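Old office desktops as a first Linux box: worth it or not?
Hobby Computing > Secondhand Hardware
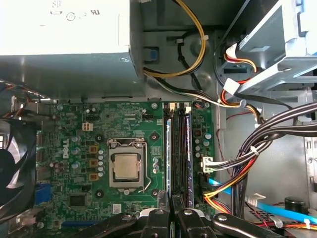

skesten_sheyla wrote:
I have been telling everybody at work that the best cheap computer is an ex-office desktop, and I want to make the case to people who haven't tried it! Offices clear them out by the pallet, and they were built so an IT person could get in and out fast. The Dell with the green motherboard is a good example of the breed: side panel off and you're looking at the whole board, with a blue plastic tab by the power supply and the wires kept together with a cable tie. I put Linux Mint on mine in one evening and it has been my daily machine for 7 months (email, spreadsheets, my photos, a ridiculous number of browser tabs). I love this thing. Who else is doing this?

pacheco_attic wrote:
Me! I have three of them. One is the kids' homework computer, one holds our music, and one is in the attic waiting for me to have an idea. Swap the hard drive for a solid state one and add memory if it came with next to nothing. Those two changes make more difference than anything else you can do.

Njål Sundqvist wrote:
I'll be the grump. They're fine until you want to change something. The power supply is often an odd shape, the plug on the board can be the maker's own, and then you're hunting for adapters. I spent two weekends trying to move an office board into a regular case and ended up giving the case away. Buy a used gaming tower with ordinary parts and you can keep it going forever.

skesten_sheyla wrote:
Fair on the power supply, Njål, but how often does a beginner want to move the board? I've never wanted to. It sits under the desk and does its job.

wukska21 wrote:
Somewhere in the middle here. Check the power supply plug before you plan on a big graphics card. If you aren't adding one, who cares. Mine runs a small home server and is so quiet I forget it's on.

Also, please blow the dust out before first use. Outside!

Njål Sundqvist wrote:
"Who cares" until it dies and the replacement costs more than the computer did. But OK, for email and homework I'd take one of these over a new bargain laptop any day.

skesten_sheyla wrote:
I'm saving that post :)

mintycat wrote:
Total beginner, reading along. Which Linux should I start with? And do I have to erase Windows?

pacheco_attic wrote:
Mint, and no. Make the USB stick, start from it, and play around for a while before you install anything. If the wifi and sound work from the stick, they'll most likely work once it's installed. Lots of desktops have no wifi at all, so have a cable or a USB adapter ready.

mintycat wrote:
Thank you!! Going to look at one tonight.

wukska21 wrote:
Ask the seller if there's a BIOS password on it. I got stuck with one of those once and had a long evening.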